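Subject: Re: [giltholm-gardens] Cut flowers for the October supper

> Does anyone know if we can still get dahlias that late, or
> should we go straight for artificial ones? The hall seats
> 100 and I'd hate to have bare tables again.

Hello all,

Lovely to see this one come up, and do please put me down for helping. Dahlias in October are a gamble up here - mine went black overnight last year, and I'd promised a bucketful to the Wastari stall too! Chrysanthemums are much safer, and the nursery on Figueroa Lane does bunches if you ring before noon.

I'm very fond of artificial ones as well, mind you.

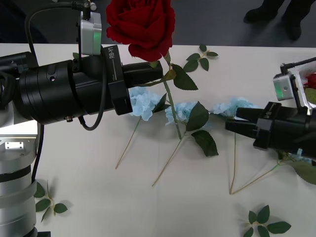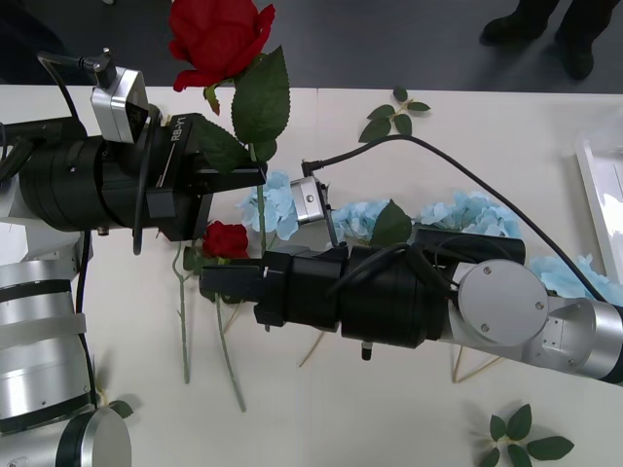

Artificial flowers on a white tabletop

If we go for 20 tables, I'd say three real stems in each jar and fill out with ivy, of which I have far more than any sane person needs. I can bring jam jars too, though a few still have their labels on and will want a good soak.

Could somebody check whether the hall opens before four? I do like to have time for a cup of tea in the middle.

Warmest wishes to you all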